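Notebook, Trellodside lab, bench 2
29th August

Hardale gripper (left arm) against Negi hand (right arm), plate and grapes

Continuing from the last entry. The question is still the same: do we keep one hand and one gripper on the pair of arms for the November work, or do we put the same Hardale gripper on both sides. Ruoxi Meng prefers the same on both sides. I was more for the hand, and after today I am a little less sure.

Setup. Both arms run from the Trelance controller, firmware not touched from last time. Hardale on the left, Negi on the right with the black textured glove. Cutting mat on the table as before, I use the grid to put the objects back in the same place. Objects: the square white plate, and grapes. I wanted also to try the spoon but I did not come to it.

First problem of the day was again the start-up order. If the Negi hand gets power before the Trelance is ready, the hand makes its homing and then the controller does not see it. You have to switch the hand off, wait until the light on the controller is steady, and switch it on again. I lost a good part of the first hour with this, and I had already written it in my own notes in spring. I have now put a label on the power strip.

Second problem, cameras. The wrist stream comes turned by a quarter turn. The viewer has an option for rotation, but it rotates only the display and the recorded file stays as the sensor gives it. For training this does not matter so much if it is always the same. For a person who must check the files it is tiring, and I noticed that I judge distances badly in it. In the head view everything is upright and I can read the mat grid without thinking. My proposal is to leave the recording as it is and write the rotation into the header, so that the viewer can do it alone.

Also, when the arm is in the rest position, the wrist camera looks out to the room and not to the table. It gets the ceiling lights and the bright wall, and the exposure follows them. When the arm then swings over the mat, the picture needs a moment to settle. I would like to fix the exposure by hand next time. Order of views: wrist, head, wrist.
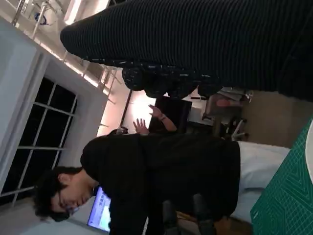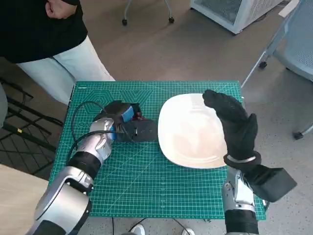
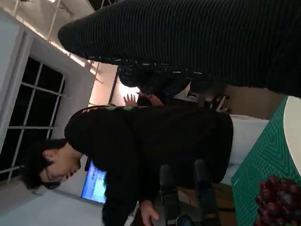
Plate, left side. The Hardale is good at the rim. I go in from the side with one finger under the raised edge and one above, close slowly, lift. With the force at 40 percent it holds and does not slide. At lower force the plate turns in the fingers when I lift, and the far corner stays on the mat. I did not go higher than 40, I do not want to chip it. The weak point is the approach: the finger must come in very low, and the gripper body is then nearly on the mat. Two times the controller stopped the arm with a contact warning. The rubber of the mat gives a little, so no damage, but the stop costs time.

Plate, right side. The Negi cannot get under the rim from flat. The glove makes the fingertips too thick for it. What works is to push the plate with the palm until it stands out over the table edge and then take it from below and above. It is a nice movement when it succeeds, but it needs a free table edge, and in the November layout there is a box there. Without the glove the fingertips would be thin enough, I think, but then the grip on the glaze is bad. We had this already.

Grapes. Opposite result. The hand closes around the bunch from above and the glove holds it without pressing. I could put it down again and the berries looked fine. The Hardale must take the stem, and the stem is not always where I can reach it. When I tried to take the bunch by its body, berries came off and rolled under the table. Ruoxi Meng suggests softer finger sleeves. I am not against, but sleeves make the fingers thicker and then I have the same trouble at the plate rim as with the glove.

Delay. I measured the time from closing command to first movement, taken from the controller log. Hardale 21 ms, Negi 192 ms. I repeated the Negi with the short cable and there was no real difference, so it is not the cable. You feel it clearly when you drive both sides together – the left closes, and the right arrives afterwards like it was asked twice. For two-hand tasks with the plate this is a real problem, and I would like to know if the delay is in the hand or in the Trelance driver. I suspect the driver. It asks every finger for its state before it sends the move.

Cable on the left wrist. The loop is too long and hangs over the mat. It did not catch on anything today but I stopped two approaches to check. To be shortened or clipped to the forearm, not to the last link, there it would pull when the wrist turns.

The log counter stood at 1,401 when I closed the session. The files from before the exposure question are in the same folder as the others, please do not mix them in, I will sort them on the next lab day.

To do:
Fix exposure on both wrist cameras, write down the value.
Rotation field in the header (ask Ruoxi Meng where the viewer reads it).
Negi driver, try with the state request switched off.
Clip for the left cable.
Spoon, both sides.
Buy new grapes, firmer ones if possible.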